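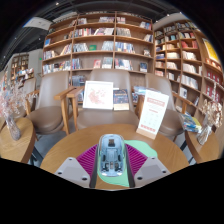

I have been trying to learn to drive a stick shift at the age of 63, and I would like to report that my left leg is now noticeably angrier than my right. It started in April, when I bought an old hatchback from a lot in Nosomville for $4,000, mostly because it was yellow and I liked the seats. I knew it was a manual. I figured I'd pick it up in a weekend (ha!). By the second evening I was sitting at the round wooden table with a pad of paper, drawing little diagrams of what a clutch does, and none of it went in. I'm somebody who has to feel a thing happen before I understand it. Even a little pale blue car shape, all glossy with mechanical-looking bits at one end, makes more sense to me than a page of arrows.

So I went out and stalled. I stalled at the end of my driveway, I stalled at the post office, and I stalled so many times at the light on Trokier Avenue that a guy on a bike knocked on my window to ask if I was okay. I was fine! I just couldn't find the spot where the clutch starts to grab, and every time I thought I had it, the light went green and my foot forgot everything.

What finally helped was the big empty lot behind the old Cusance furniture store. I went at six in the morning for a couple of weeks and did nothing but start and stop. No gas at all, just letting the clutch up so slowly that the car crept forward on its own. I must have looked ridiculous, rolling along at the speed of a shopping cart. But after a few mornings my foot knew where the spot was, and I quit staring at my shoes.

Hills are another story. There's one on Rivas Street with a stop sign right at the top, and I went out of my way to avoid it for a month, which added a good ten minutes to every grocery run. The handbrake trick is what got me over it — pull it up, bring the clutch up until the nose lifts a little, then let the brake go. The first time it worked I yelled so loud I scared the dog in the next car.

I've put 991 miles on her now. Most of those were errands, but last month I drove out to the lake and back with all the windows down, and I shifted without thinking for a long stretch of it. Third gear on that road is just lovely. You come out of the curve by the boat ramp and the engine makes this happy little growl and off you go.

I still can't parallel park her without breaking a sweat, and reverse only goes in on the second try. If anybody has an old hatchback that does the same thing, leave me a comment. The shop wants $622 to take the transmission out and look, and I'd much rather hear that they all do it.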